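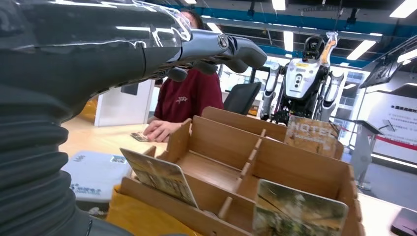

Sorting is the chore that most of us stop noticing by the age of ten. Post goes in one pile and bills in another. Spoons go with spoons. A drawer of seed packets, a rack of greeting cards, the leaflets by the door of a guest house: somebody put each of these in its proper place, and did so while thinking of something else. It is the view of this Institute that sorting flat things into narrow places is a fair test of whether machines are ready for ordinary work, and that the answer at present is no, with some reservations that deserve to be set out.

The public discussion has been led by harder-looking tasks. Machines that walk, climb steps or lift heavy crates draw attention, and many members of our Institute have asked when such machines will be on sale. We would ask them to look first at a card and a slot. A card is light, thin and a little bendy. It has to be picked up from a flat surface, where there is almost nothing to take hold of, then turned, carried over the edge of a box, and let down without catching. A person slides it to the edge of the table with one finger and has it. A mechanical hand must find another way, and must find it again for the next card, which is lying at a different angle.

During July our working group on domestic and small-trade automation considered the matter at two sites. At Rormont, a stationery wholesaler, a trial cell was asked to return loose cards to a divided tray. Over the trial it attempted 464 placements and completed 270 without help. Each of the others needed a person to straighten a card, free it from a divider or start the movement again. The wholesaler's own estimate is that an experienced packer would have finished the same work before the morning break.

Arnska, the second site, supplies dry goods to small kitchens, and its interest was in sachets and packets. The results there were better for stiff packets and worse for soft ones, as one would expect. The Pastasum range, whose packets are glossy on one side and dull on the other, had to be left out after the first afternoon. We do not take this as a fault in the packets. Shops and homes are full of glossy things, and a machine that is meant to work in them will have to put up with that.

Three matters seem to us to be confused in most reports. The first is whether a machine can do a task once. The second is whether it can do the task all day. The third is whether it can do so with no one sitting beside it. A short film answers the first question and is often offered as an answer to all of them. Much of the work now being done in this field depends on people at the table, who set out the items, guide the arm by hand or by controller, and put things back for the next attempt. That is proper research practice and we have no quarrel with it. It should, however, be counted. If one machine needs two attendants, a household buying it has gained no free time at all.

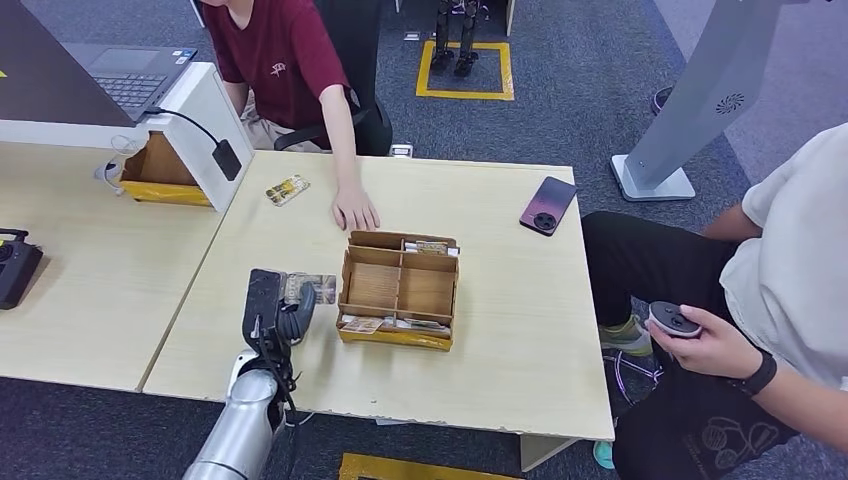
Bhatia, in a written response to our draft, takes issue with that last point, and says that nobody judged the early washing machine by the number of engineers in the workshop where it was built. The hours spent guiding an arm through a dull task are a cost of teaching, the response goes on, and a lesson learned by one machine can be passed to every other of its kind, which cannot be said of a new member of staff.

We accept a good part of this. The cost of teaching should be kept apart from the cost of use, and our earlier wording ran them together. But the argument holds only where the lesson carries over, and on that the evidence available to us is thin. At Rormont the tray was changed once, for one with slots of a slightly different width, and the rate of success fell sharply until further teaching had been done. A child who can file cards in one box can file them in another. Until the same may be said of the machine, each new box brings some of the teaching cost back again — and homes contain a great many boxes.

Our advice to members is therefore cautious. Small firms with one fixed task, a steady light and a single kind of item may reasonably arrange a trial, provided that a person's time is set aside for it and recorded. Households should wait. Suppliers who wish to persuade either group should publish the number of attempts as well as the number of successes, and state how many people were present. The working group will return to both sites when the trays have been changed again, and will print the figures in the same form.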